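February, gone nine in the evening

Long one. Sim only today, the real arms are still in bits on Zdislava's bench and she won't be hurried. Fair enough.

Started with the controllers. Old one first, then the Bright build Peter sent over from Prelov. Same table, same start pose, same seeds. The old one is smooth till the last bit of the reach and then it sort of hunts, back and forth, like someone feeling for a light switch. Bright goes straight in but harder than I'd like. Turned the stiffness down to 60, better. Tried 89 for a laugh -- never again, fingers went clean through the table top and the whole physics blew up. Restarted twice. Tea went cold.

After lunch the grippers. Left arm has the short-fingered tip, right has the two-finger one, the blocky one Vilém swears by. He wants numbers for both on the white box by tomorrow, I said he'd get what he gets.

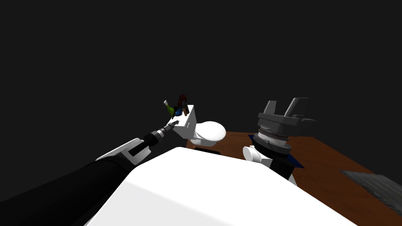
Contact is where it all gets silly. With the short fingers a tiny change in wrist angle and the force reading jumps all over. Wrote to Ľubomír (Říha, not Brabec, must stop mixing them up in emails) asking if the friction on the fingertips is a real measured value or one somebody typed in years ago. He says "probably typed in". Great.

The wide fingers are more forgiving but clumsy near anything small. You have to come in from the side and the wrist is bulky. Duketti do a slimmer coupling, Brabec has the drawing somewhere, want to try that before we decide anythign. Brandance quote still not in. Chase.

Did 5 runs each way in the end, wanted more. Gut feeling -- short tip for nudging and turning, wide one for proper lifting, and stop pretending one will do both. Vilém will argue. Peter won't mind as long as his controller wins, and I think it does, just.

To do: log the wrist forces seperately from the finger ones. Move the head camera up a bit, keeps losing the fingertips behind the arm. Ask Zdislava about the spare cable. Save the 60 settings BEFORE closing the thing this time.

Eyes hurt. Bus in ten minutes.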